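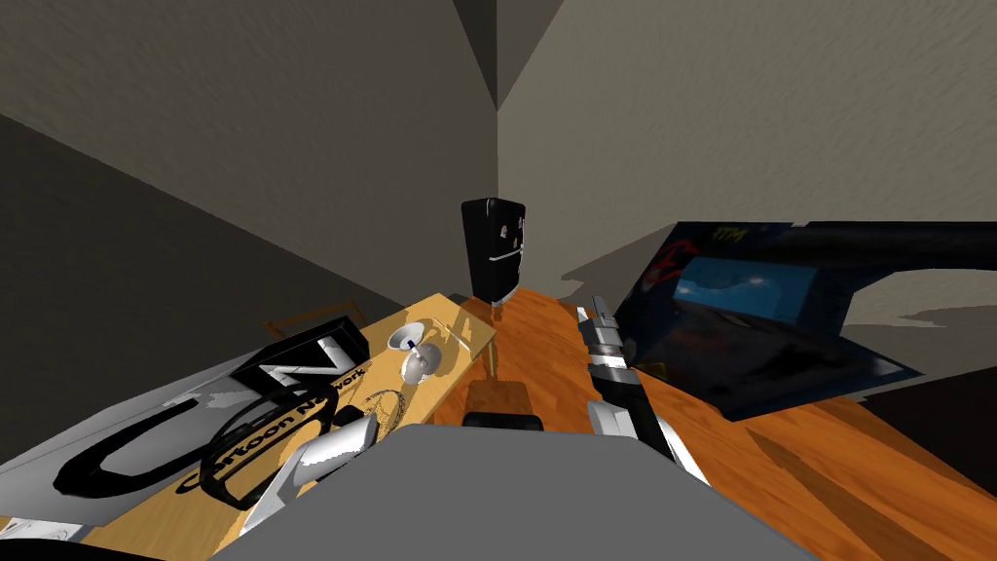
2 min read

larkesbridge-bakers list
Re: dough just sits there in February

> My kitchen is freezing this month and my loaf won't rise. I use the
> Fandau recipe, 500 grams of flour, and leave it the 3 hours it says.
> Nothing! It looks the same as when I started. Is my yeast dead? Should
> I add more? I've got guests coming and I'd rather not serve them a brick.

Oh, I've been there! My first winter in the Lemieux Street apartment I threw out two doughs before a neighbor told me to leave the third one alone and go to bed. It was fine by breakfast.

I'd bet your yeast is okay. Stir a pinch into a little warm water with some sugar and give it 15 minutes. If it foams, it's alive, and you can stop worrying about it. Please don't dump in extra. I did that once and the bread tasted like a brewery (my kids still bring it up).

The 3 hours in the Fandau recipe is a summer number as far as I'm concerned. In winter I ignore the clock completely and go by how big the dough has gotten, so I start right after lunch if I want bread with supper.
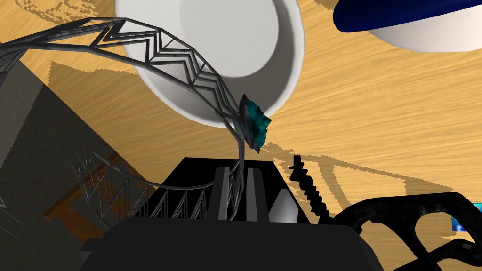

Cold dough is sneaky because it grows so slowly you can't tell it's doing anything, especially if you keep peeking at it like I do. What helped me most was switching containers. I used to let it rise in a mixing bowl, and a big round white one like that, sitting on the wood, is lovely for stirring, but the dough spreads out sideways and it's hard to say when it has doubled. Now I move it to a tall jar with straight sides and put a rubber band around the outside at the starting height. When the dough is twice as high as the band, I shape it. So easy!

The other thing is warm water. If your flour has been sitting in a chilly pantry, it'll pull the whole dough down no matter how nice your hands are, so I use water that feels like a baby's bath and 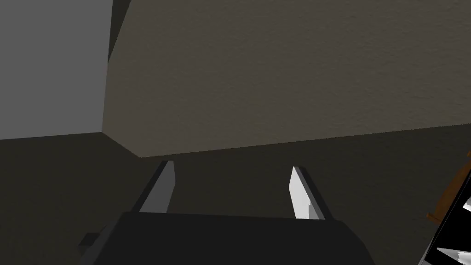
then put the jar in the oven with only the light on. Tape a note to the oven door!! I once preheated with a dough inside and I'm still scraping bits of rubber band off the rack.

If you do want a bigger loaf for your guests, I add another 200 grams of flour to the Hedutari version (same salt per gram, a splash more water) and it still fits my large pan.

Let us know how it goes, and does anyone on here have luck with overnight in the fridge? Mine always comes out a little sour.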